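Ticket: Desk-clearing routine gives up on soft items
Product: Kikley two-arm bench, Drunditz control software
Opened by: Senthil Suvarna
Status: Open, waiting on customer
Priority: Normal

Hello all, and thank you again for being so patient with me over the calibration business in September, I do appreciate it.

We've been trying to find out whether the bench can tidy a desk yet, the sort of chore I'd give my nephew for pocket money. Books it manages rather nicely. A stapler it manages on a good day. Anything made of cloth, though, and we're in trouble! I set the grip force to 8, as the Jurkau guide suggests, and left the timeout at 90 seconds. It went through its 3 retries and then stopped with "grasp not confirmed", which I gather means the fingers closed and the software wasn't convinced there was anything between them. I've restarted the controller, cleared the saved poses and run the self-test (passed, both arms).

I did wonder whether I was asking too much by putting hard things and soft things out together, so I've tried it with a fuller table and a barer one.

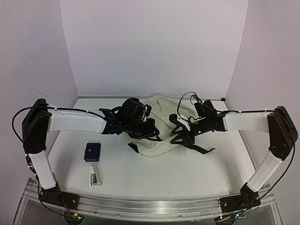
The cream cloth is the troublesome item in both.

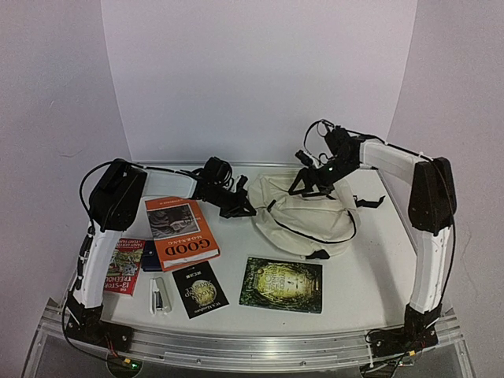

Somboon replied on December 22, 2020 that the error is a familiar one and probably isn't a fault in the arms. Fabric folds differently each time, so the check that works for a book, where the fingers stop at a known width, will often read a pinch of cloth as a miss. Please switch the grasp check from width to motor current, drop the force to 2 and send the new log. And to your bigger question, I'd trust it with books today, but I wouldn't promise you laundry for a good while yet.

Senthil Suvarna added:
Thank you, that makes a lot of sense, and I'm rather relieved it isn't the wiring. I've found the current setting under Advanced but it's greyed out on my login. Does it need the administrator password, or is it a licence thing? I'll leave everything as it is until I hear from you.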